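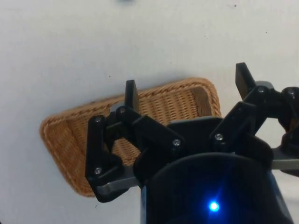
A woven tray with low sides, on a white table.

Residents' Forum > Shared Facilities > Shared breakfasts in the Firneo building: proposed change to the booking rules

facilities_desk
Posted September 6, 2021
Residents are invited to comment on the proposed rules for shared breakfasts in the ground floor room. Under the draft, a booking would be limited to 2 hours, would have to be made four days in advance, and could be for up to 69 persons. Bread and fruit should be set out in trays or baskets and covered until guests are seated. The present rules, adopted in May, remain in force until a decision is posted in this section.

stikolov_east
I support the limit on hours. I do not support the notice period. Households in the east wing often learn of visiting relatives at short notice, and under the present rules a booking may be made the evening before. No difficulty with that arrangement has been reported in this section.

Rai_4
With respect to the previous poster, difficulties were reported. See thread 3096, in which two parties had been given the same morning and one had to eat in the corridor. A longer notice period would allow the desk to check the list properly.

stikolov_east
I have now read thread 3096. The double booking arose from an error in copying the list, and the same error could be made four days ahead as easily as one. I would ask that the desk correct its procedure before placing a further duty on residents.

vondimon_resident
May I raise the matter of the covers? The draft does not state whether a clean cloth is sufficient. Wicker trays are difficult to cover with film, as the film does not hold to the rim. They should also be lined, for crumbs lodge in the weave and are troublesome to remove.

facilities_desk
A clean cloth is sufficient. The wording will be amended. Lining is recommended but will not be made a condition of booking.

Rai_4
I would prefer that it were a condition. After the last Vondimon breakfast the cupboard had to be emptied and swept, and the trays were put away unlined and unbrushed.

vondimon_resident
The trays were brushed. I cannot speak for the cupboard, which is also used by the choir.

hallway_b
Would the desk consider a notice period of two days? This would meet the concern about the list and would still be of use to those with visitors. I have no view on the trays.

stikolov_east
Two days would be acceptable to me, provided that cancelled mornings may be taken up without notice.

Rai_4
I maintain my preference for four, but would not object further if the list were displayed by the door.

facilities_desk
Both suggestions have been noted. Comments on the kitchen key should be placed in the separate thread.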